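# The Slow Way to Lay a Deck

The lake at Imthorpe is small, and on a windy morning the waves are too big for most of the boats that people bring there. A model paddle steamer does not like a short wave. It rolls, it shows one wheel to the sky, and then it turns in a direction that its owner did not choose.

Didenko does not turn. She is a side-wheel river steamer, 900 mm long, and when I first saw her she was going straight across the wind with smoke coming from her funnel. I asked the man at the bank how he did it. He said "lead," and then for a long time he said nothing more, because he was steering. 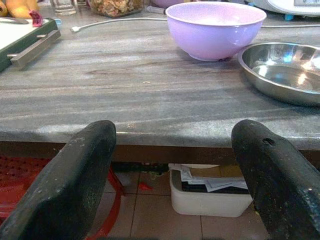
**Myroslav Yatsenko**
*Contributing writer, scale boats*

The builder's name is on the stern in very small letters, so I will not repeat it here; he prefers that readers look at the boat. He is a retired fitter of heating pipes, and he built her over five winters in a room above his garage in Flultdale. He did not work from a kit. He had a set of yard drawings, copied many times, on which the frame lines were as thick as a pencil. If you measure from the left side of such a line, and your friend measures from the right side, you will build two different ships.

His answer was to redraw everything. He put the hull lines into the computer at full size for the model, and he checked each frame against the next one with a thin strip of wood before he trusted it. Only then did he cut. The frames are birch plywood, cut on a small CNC router, and the planks over them are lime. He told me the router saved him one month on the frames, and that he lost this month again on the paddle boxes, which he carved by hand three times.

The deck is the part which visitors photograph. It has 467 planks, and he knows the number because he wrote it on the underside of the hatch when the last one was down. Each plank is tapered a little toward the bow. For the caulking he used black paper glued to one edge of every plank, an old method, and he scraped the whole surface with a piece of glass. No sandpaper was used. He says that sandpaper pushes black dust into the pale wood, and afterward the deck looks gray forever.
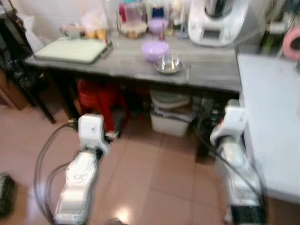 I tried the scraping on a test board that evening, and I can report that it is harder than it looks. You have to hold the glass almost upright and pull it toward you with very little pressure. When it is right, you get a thin curl. When it is wrong, you get a scratch, and you start again from the other end.

The paddle wheels have feathering floats, which means that each float stays nearly vertical while it passes through the water. On the real ship this was done with rods and an off-center ring. On the model it is the same, only in brass, with pins so thin that he made 1000 of them in one batch and threw many away. The first wheels made a noise like a sewing machine. He bushed the holes with nylon tube, and now the noise is a soft slapping, quite pleasant from the shore.

The wheels are driven by two separate motors. This is not correct for the prototype, and at shows there is always somebody who tells him so. But with one motor the boat needed half the lake to turn. With two she can slow one side, and the rudder is mostly for decoration.
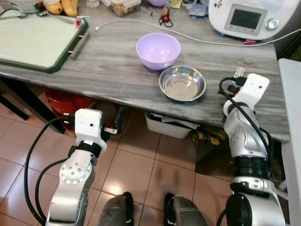 As for the lead, it is placed lower than I expected. There are 800 grams of it in flat strips, glued along the keel between the frames, and he moved them many times in the bath before he was satisfied. The battery sits on top of the strips, in a tray which can slide forward or back by a few millimeters. If the wind is strong, he slides it back. The smoke unit is forward of it, and its water tank must be filled before the trim is checked, a thing he forgot on the first day at Imthorpe, with wet results for the saloon.

He is already busy with the next hull. She will be called Memivia, a screw-driven ferry with a very tall wheelhouse, and she will have open railings on three decks. The railings worry him. He has made one meter of them so far in a soldering jig of hard maple, and he wants to see whether they stay straight through the summer before he makes the rest.

In September he plans to bring both boats to the lake, Didenko under steam colors and Memivia in gray primer, without her upper decks. I will be there with my own tug. She has a hull full of filler, and her deck, I am sorry to say, was sanded.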